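March 5, 2022 — notebook, balance and breathing group

Carrying on from the February page. Tia Crabtree and I finally ran the new warm-up order from start to finish, and I'm so pleased with it I want to get it down before the details go. Old order was neck, shoulders, hips, ankles, then breath. New order is feet first (toe spreads, heel lifts, rolling the arch over a soft ball), then breath lying down, then everything else working upwards. Much calmer start! People settled into the breathing far sooner, and I wasn't talking over half the room to get there.

Timings as written on my card:
Feet — 6 min, could go to 8
Lying breath, knees bent — 5 min
Cat and cow, slow — 3 min
Side bends from kneeling — 3 min, too short, left side got rushed
Standing balance — the rest

The breath count is the bit I want colleagues to try. We'd been using in for four, out for six, and the newer people were holding on for dear life by the out-breath. Tia suggested in for three, out for four, and only lengthening it once they've forgotten they are counting. Lovely idea. I used it with the older group as well (Gordon's lot from Hatmont) and the shoulders came down all along the row. Gordon Perron says he can still hear me counting under my breath, so I need to either count out loud properly or shut up.

Tree pose: let them keep the toes of the lifted foot on the floor. I used to offer that as the easy version and nobody took it. Now I teach it first and call it tree, full stop, and anyone who wants to lift higher does. Three people balanced without the wall who have never come away from it before. One of them laughed so hard she lost it again, but she had it!

Soft balls: the Gittins ones are too hard for bare feet, keep them for the upper back. The Stekico ones are just right but they slide on the hall floor, so put them on the mat and not beside it. We have 39 between the two cupboards, all sizes mixed up. Must sort.

Diary sheets. I typed up the last batch last night, 251 entries, which takes the whole lot since we started to 2602. People are still filling them in! The sleep column is patchy and I wouldn't lean on it. The "how did you feel standing up" column is a joy to read. Lots of "steadier", one "like a heron". I'd like to drop the pulse box altogether, it's the one everybody leaves blank, and it makes some of them fret. Tia wants to keep it for the Gurkodum course, where they do more of the brisk stuff. Fair enough, two versions of the sheet then.

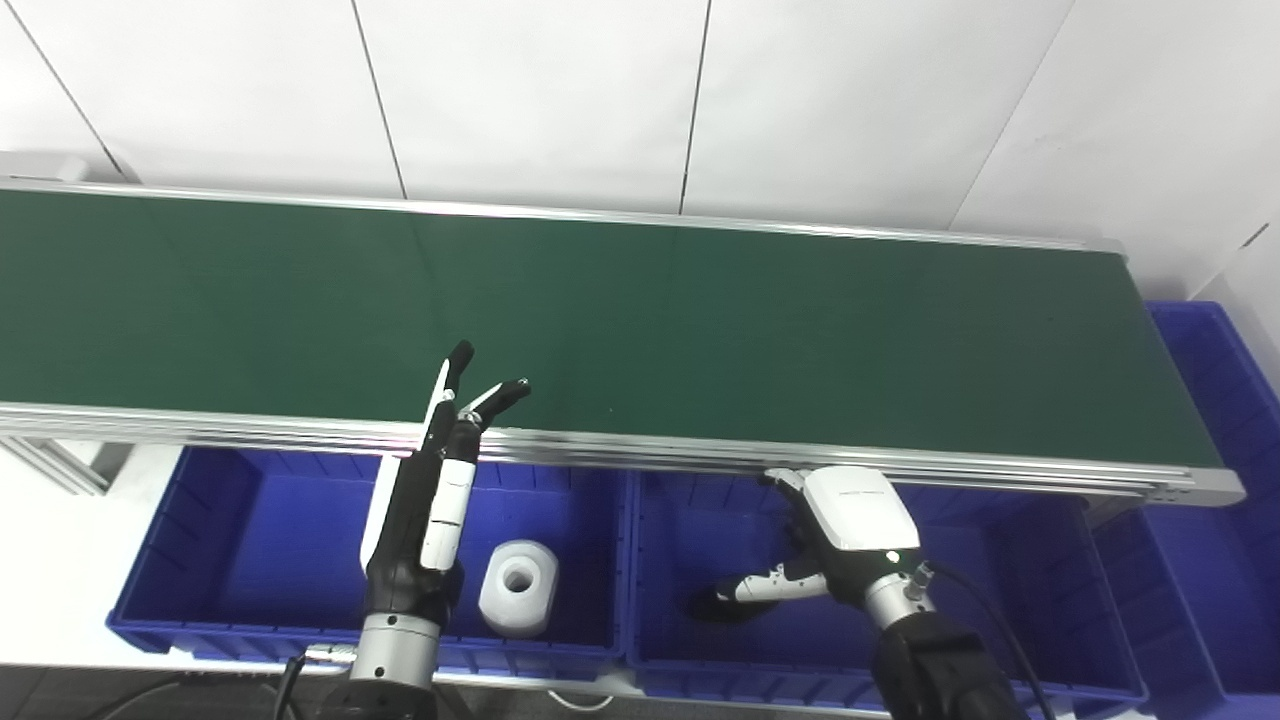
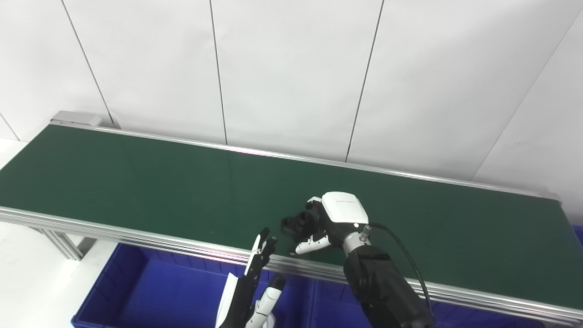 Kneeling side bends again, while I think of it. Try them with a folded blanket under the knees and one hand on a block, and give each side its own full two minutes. I did it at home this morning and the stretch travels right up under the armpit — gorgeous. Anyone with sore knees can do the same thing on a chair, feet wide, hand on the seat.

Still to do:
Ask Gordon if his group can bear ten minutes of feet
New card with the three and four count in big print
Two versions of the diary sheet, pulse box on Tia's only
Sort the balls by hardness and label the bags
Find the slow drum track, the one without the birds

Tia is leading the next one and I'm joining in at the back, so I'll write up how the order feels from the mat.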